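News from the Members

Night clinic in Muvano: the petition is on the table

Dear members and friends,

Many of you wrote to me after the January meeting and asked what is happening with the night clinic in Muvano. I am sorry that the answer took so long. I wanted to wait until we had something certain to tell.

As you know, the health authority plans to close the clinic between eight in the evening and seven in the morning. The reason given is the cost of the night staff. Persons who become ill at night should then go to the hospital in Fludeteo, which is 60 kilometers away by the coast road. The letter from the authority calls this "a reasonable distance." For a person with a car and a driver it may be so. For a mother with a sick child and without a car, I do not find it reasonable, and I think most of our members share this opinion.

Our union represents the nurses, the cleaners and the kitchen workers of the clinic, and also many people who work in the laundries and the packing halls near the harbor. For these last ones the night clinic is the only clinic they can visit without losing pay. They work in the day and they go to the nurse in the evening. It was written nowhere in the plan of the authority. We have put it into our answer, on the second page.

The petition was signed by 1,447 people. We collected the signatures at the market in Gape, at the two harbor gates and at the bus station. I want to thank everyone who stood there with the paper, especially in the week with the heavy rain. The signatures were given to the authority on Friday, June 15, 2018, at the front office, and we have a stamped receipt. They must now answer us in writing within 60 days. If the answer does not come, our lawyer will send a complaint to the ministry. The draft of this complaint is already written.

Beatriz Aguiar, who has been our shop steward at the clinic for nine years, spoke to the deputy director on the same day. She reports that the talk was polite but short. "He told me that the decision is not final," she says. "I asked him then why the night nurses have already received new schedules. He said he would look into it." We have asked for copies of these schedules. Under our agreement, a change of shift must be discussed with the union first, and this was not done. It is a separate matter from the closing, and we will treat it separately, also if the clinic stays open.

A question which I receive often is about the contract with Dridix, the company that should take the emergency calls at night. We do not have anything against the workers of this company. Several of them have asked us about membership, and they are welcome. But a telephone line cannot put in stitches, and it cannot listen to the lungs of an old man. The contract itself has not been shown to us. We have asked for it two times and will ask a third time.

Some practical points:

Night nurses who received a new schedule should please not sign it before they have spoken with Beatriz. She is in the staff room on Tuesdays after the late shift begins.

Members who had to travel to Fludeteo at night this year for treatment are asked to write down what happened, with the hour and the cost of the ride. One page is enough. It may be in any language, we will find somebody to translate it. We have received almost 60 of these letters until now and they are very useful to the lawyer. Names will be removed if you wish so.

The next open meeting is in the hall behind the Gape post office, at half past six. Children can come. There is a ramp on the left side of the building, but the door there is sometimes locked, so please ring the bell.

One correction to the last newsletter: the sick pay for part-time laundry workers begins on the second day of illness, and not on the fourth as I wrote. The mistake was mine. If you were told something different by your supervisor, please bring your pay slip to the office and we will look at it together.

With solidarity greetings from the office

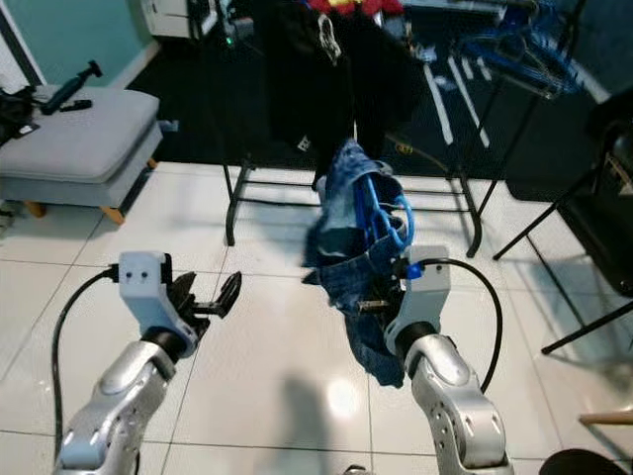 A pair of blue jeans, held by the right gripper.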